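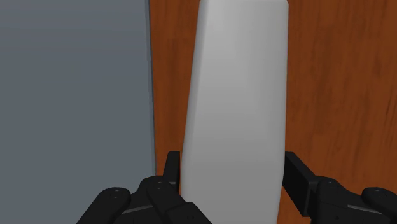 *Fig. 1. Simulator view from the gripper: fingers open on either side of the white container, gray panel to the left.*

## Utamton Robotics Club: progress report to the Baidoo fund, February

**Status.** The simulation stage is complete except for the close-clearance case. Work on the physical arm has not begun.

**Work done.** Students built the tabletop task in Skultora, the simulator covered by the grant. Each trial asks the arm to approach a container, close the fingers and lift. Starting positions are drawn at random within limits set by the club. The club planned 400 trials for this period and logged 382. The other trials stopped on a software fault during loading and will be rerun.

**Results.** Most failed lifts came from trials in which the container started next to the panel. In 38 trials a finger touched the panel before closing. A second group of failures came from uneven finger spacing: one finger reached the container first and pushed it over. Students now log the gap on each side before the close command is sent.

**Participation.** The club has 11 active students, split between motion planning and data logging. Two joined after the last report and have finished the introductory exercises.

**Spending.** The software license is paid. The hardware line is untouched. We request permission to move part of it to computing time.

**Next period.**

- Rerun the faulted trials
- Add a side-clearance check to the approach routine
- Repeat the panel cases with a narrower finger opening
- Submit the parts list for the Weleo arm for approval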